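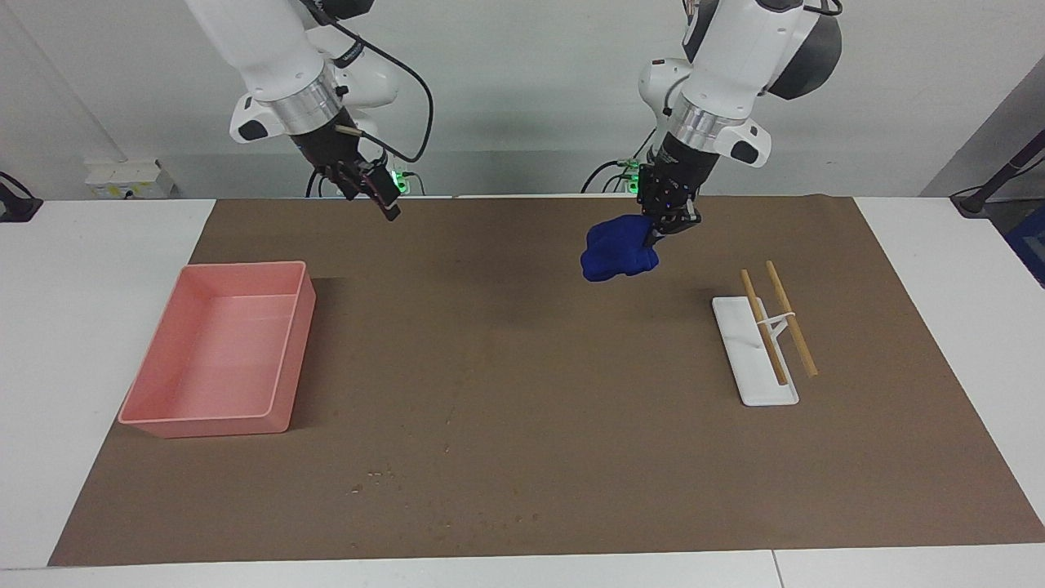
Okay, so the newsletter people gave me a whole page this time and I'm going to spend it on cloth. If you stopped by our corner of the lab any time in May, you probably saw me staring at a crumpled blue rag in a gripper and muttering. I was working, I promise!

A quick recap for anyone new. Molefe is our two-arm tidying project, and the question we've been stuck on is what a robot should do with something that has no fixed shape. A tray is easy. You know where the rim is, you know it'll still be a rectangle after you grab it. Even the chopsticks we use (joined in the middle by a little connector, so they move as a loose pair) behave pretty well. Cloth is a new object every time you let go of it.

Our old method tried to find a corner first. The robot looked at the heap, guessed where a corner was, and went for it. On a heap with the corners tucked under, it would guess wrong, pick up a fold, put it down, and guess again. I watched one run where it did this for so long that I went and got lunch.

The new method came out of an argument between me and Karabo Joubert, and I'll admit Karabo was mostly right. Her idea was to skip the corner hunt. Grab the lump anywhere, lift it clear of the mat, and look at it while it hangs. Gravity does some of the sorting for you, and the lowest point of a hanging cloth is very often a corner or close to one. The second arm waits low and open, and only gets its target once the first arm has stopped moving.

We trained on 1215 demonstrations, all done by hand on the Vutard rig, with the cloth re-crumpled before each one. Then we ran both methods on heaps the robot hadn't seen. Corner-first got a clean two-handed hold in 35 percent of trials. Lift-and-look got 85 percent! I made Jasper Timmermans rerun the scoring script, and he got the same numbers and was a little smug about it.

Now the less fun part. The second arm still grabs too early in about 3 percent of trials, while the cloth is swinging, and then both arms end up pulling on the same fold. And we've only tested one cloth on one color of mat. The folks at Hirberg sent over a stack of dish towels that are heavier and stiffer, so those are next, and I expect the numbers to drop.

We're also leaving the tray and the chopsticks on the mat during cloth trials from now on. Earlier runs had a bare mat, and I think that made us look better than we are - a dangling cloth can drag across whatever is sitting under it, and the planner needs to learn to lift higher before it swings over. Jasper is adding that to the scoring this week.

If you want to see it run, come by the Stesumside room after lunch. Bring an old towel if you have one to spare, the uglier the better.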